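Home | Markets | Newsletter | Archive | Contact

Trokard moves to new withdrawal rules

July 14, 2018

Trokard has told account holders that withdrawals above 2 bitcoin will be held for manual review before they are sent. The limit applies to each account over a single day, so splitting a withdrawal into smaller pieces will not get around it. Smaller withdrawals go out as before.

The exchange gave no end date. Rehema Masanja, who handles customer accounts there, wrote in the notice that most reviews should be finished in 9 hours. Readers who have written to us report a mixed picture. One got his coins the same evening. Another was asked for a second copy of her ID and was still waiting when we put this issue together.

Fees are changing too. The flat withdrawal fee is gone, and customers will pay the network fee plus a small handling charge shown on the confirmation page. In December, when the network was jammed, the flat fee was a bargain. With blocks as quiet as they are now, the new method should come out cheaper for most people.

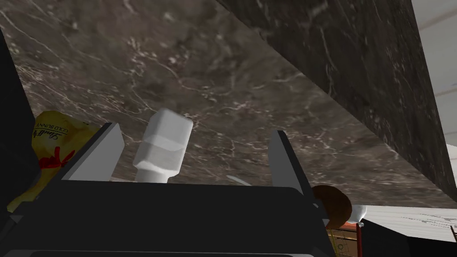
Dark marble with pale veins, in both pictures.

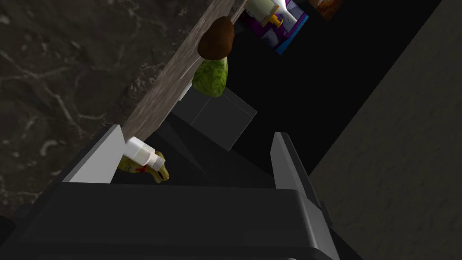
Pidar, the smaller of the two exchanges we follow, has left its limits alone but is dropping trading pairs. Coins with fewer than 200 trades a month will be removed, and holders have 60 days to move them out. Sukinero is on the list. If you hold any, check that your wallet supports it before you send, and try a small amount first.

Setsuko Kobori asked whether open orders in those pairs will be canceled. They will, and the balance goes back to the account without a charge. Deposits sent after the closing date may not be credited, so delete any saved deposit addresses.

We had hoped to include the Çetinkaya wallet update in this issue, but the release has been pushed back again. The current version still works with both exchanges. Keep your recovery phrase on paper before installing anything new.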